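How I compare two grippers on the same bench without fooling myself

I've had a few people ask how I decide which gripper goes on which arm, so I've written down the routine I use. You don't need anything fancy, just a table, some kitchen bits and a bit of patience (quite a lot of patience, if I'm being fair to you).

Step 1. Lay out the table and leave it alone

Pick a handful of things that are awkward in different ways. I like a colander, a big flat plate, a couple of cups and some fruit. A toaster oven is a great addition because it doesn't shift much when you nudge it and the handle gives you a proper pulling job. Have the arms parked well back while you do this, and take a picture from straight overhead before the first run. You'll want it when you're putting everything back for the second gripper!

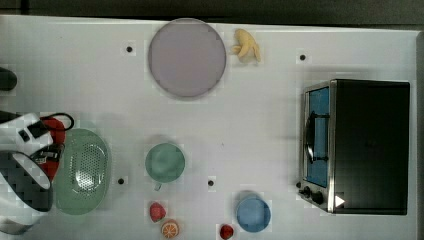

Sivaprasad Kurup wrote in to say that I should be marking the cup positions with tape, as an overhead picture is fine for the big items but a cup handle turned by a few degrees changes the grasp completely. He lost a whole Wednesday to that with a Joka two-finger.

Fair point, and I've started doing it. Little corners of masking tape are enough. Don't ring the whole object or your camera may latch on to the tape instead.

Step 2. Match the settings before you compare anything

My two candidates were a Gendine and a Drurano, and out of the box they close at very different speeds. If you leave them like that you're testing the factory settings. I set both to the same closing speed on the controller and capped the arm at 300 mm per second. Then I warmed each one up with 22 open-and-close cycles on thin air – the first few are always a bit sticky.

Check your cable slack while you're at it. Run the wrist to the far ends of its travel, slowly, and watch for the cable pulling tight or dragging over the things you've laid out.

Step 3. Start with the easy reach

Go for something near the back of the table with clear space over it. The banana is my usual choice. It's an odd shape, so the fingers have to cope with a curve, but you can come in at a slant without knocking a cup over. Bring the gripper up to it slowly, stop short, and look at the angle before you let it close.
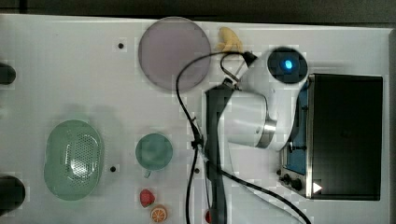 Do that approach ten times with each gripper and write down every miss, even the silly ones. I keep a plain text log with the object, the angle and whether it held for five seconds. My log for this pair ran to 1441 lines by the end, and some 700 of those were the plate. Flat things are horrible. Both grippers wanted to come down on top of the rim, and I had to tip the wrist over much further than I'd expected to get a finger underneath.

Step 4. Swap and repeat

Change the gripper, put every object back on its tape, and redo the tool offset in the controller. I use the Ramasamy one, where it's under the wrist menu, and it won't warn you if you forget. Mine was out by a finger's width the first time and I blamed the poor Drurano for an hour.

For what it's worth, the Gendine was better on the fruit and the Drurano was happier with cup handles. I've left the Drurano on for now, and the oven door is next on the list once I've printed some longer fingertips.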